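Plesness Two-Arm Tabletop Kit
Page updated 5/28/23

The Plesness is a pair of small arms for people who want to find out how far a machine can get with ordinary chores. Putting things in a cup, emptying a bowl, clearing a tray. If you've ever tried to teach a toddler to set the table, you already have the right expectations (and the right amount of patience!).

We get asked all the time whether arms like these can do housework yet. Some of it, slowly, with the table laid out in their favor. We still love watching them do it. A grip that closes on a curved plastic shape and stays closed is a lovely thing to see after a long afternoon of near misses, and the second arm makes whole new jobs possible – one side can steady a bowl while the other reaches in.

What it's good at so far

Light things with an edge to pinch: toy food, blocks, sponges, bottle caps. Cups and bowls that stand up by themselves. Moving items between a tray and a container a short reach away.

What it's still bad at

Wet dishes, thin paper, anything see-through, and anything heavy. Folding a dish towel is possible, but expect a shape you wouldn't put in a drawer. On the shop floor, sorting small parts into bins goes well as long as the parts aren't piled on top of each other.

Cups, trays, bowls and small pick-up pieces at the bench:

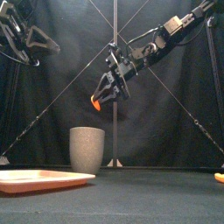
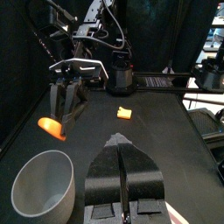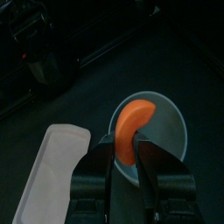 Can I leave it to tidy the kitchen while I'm at work?
Please don't. Every chore we've had running needs a person in the room, and a real kitchen has drawers, steam and pets that a tabletop kit can't cope with. Stay near the stop button and treat each run as a practice session.

Picking your fingers

The standard set covers most small pieces. The Olness set is narrower at the tip and better for getting down inside a cup, though it gives up some hold on rounded shapes. You can swap sets with the supplied hex key. Run the short calibration again afterward, even if everything looks lined up.

Practice tasks

The Adeleke task pack comes with 42 starter chores, sorted from easy to maddening. Start with block to tray. Our own log for cup loading alone stands at 1,543 attempts, and the later ones are so much smoother than the early ones that we play them side by side for visitors.

In the box

Two arms, two finger sets, power supply, table clamps, cables, hex key, printed setup guide. The Purkeck table mat is sold separately, and so is the spare cable set. A 21-piece practice set joins the range in September – same bowls and cups, more awkward shapes.

Warranty covers the motors and joints. Finger pads are a wear part, so order a spare pair with the kit.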